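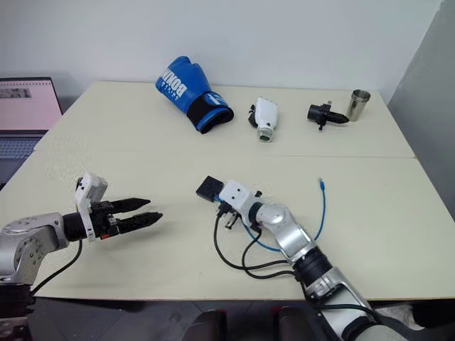
Issahaku
Gripper testing, Skolcombe workshop

On the question of finger length, quoted below: we have long fingers on the left arm and small ones on the right, both black, both with a white camera housing over the wrist. I ran the steel cup and the boxing glove through each, 4 tries per object.

The long fingers took the cup every time. They also held the glove by the cuff, but twice let it go when I picked it up by the padded end. The small ones were fine on the cup and hopeless on the glove. Closing speed made no difference to either.

Cables on the right arm are still a nuisance. They loop under the wrist and I had to stop 2 runs to move them. Has anyone at Stosbridge tried running them along the forearm?

I'd keep the long fingers for soft things. I haven't changed the Brilix controller settings yet, so treat these as defaults.

> Stosbridge wrote:
> Before we order another set, does finger length matter much on soft objects? We have done 500 cycles on hard parts only and saw no slips.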